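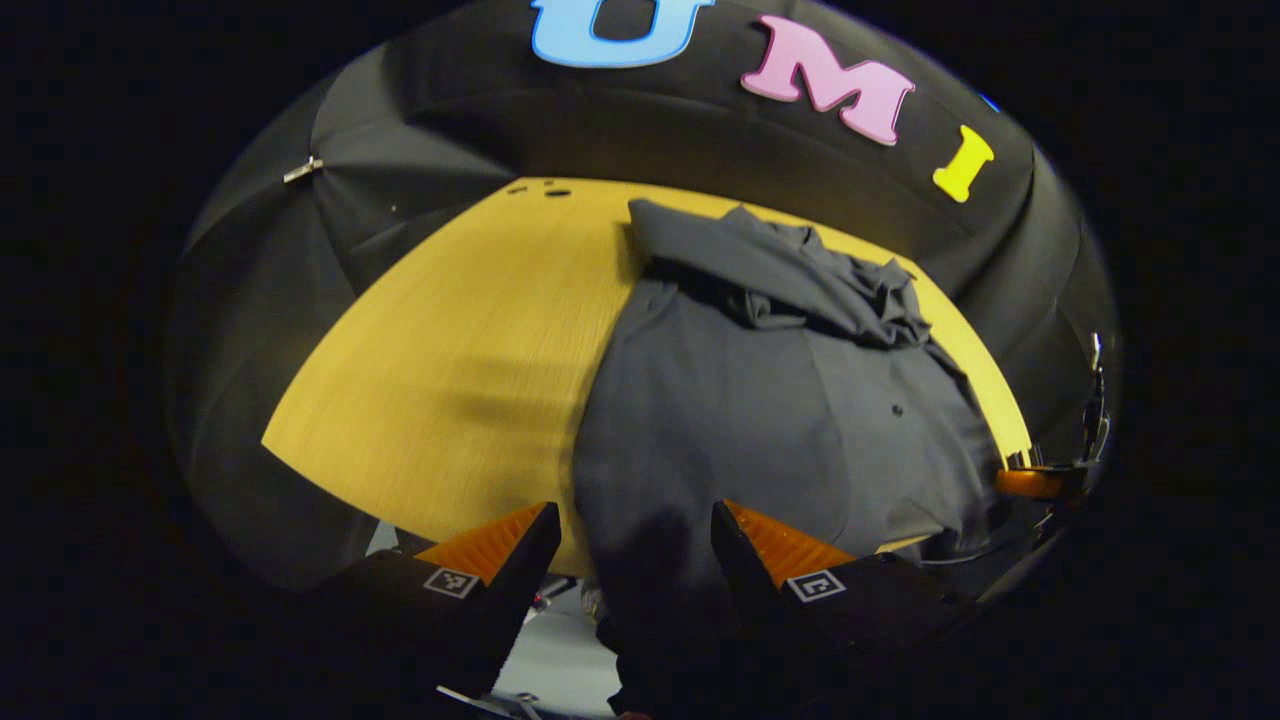
Vellen folding planner: progress to the end of March

The planner now handles dark shirts on the yellow table, which took longer than we promised you. Grey cloth against black drapes gave the segmenter a fine excuse to sulk. We retrained it on 438 episodes; it finds the hem in 376 of them, and the rest it finds creative.

Replanning is down to 90 milliseconds. Two-gripper timing still slips when a flap is turned back over itself, and four bugs remain open against it.

Next: the Wavton release, then collars. We ask for no more money this quarter. Enjoy it.

Prernitix, April 10, 2026

Comments (2)

prydderch_ops: Does the 376 include sleeves?

foldfan: Collars already? Brave.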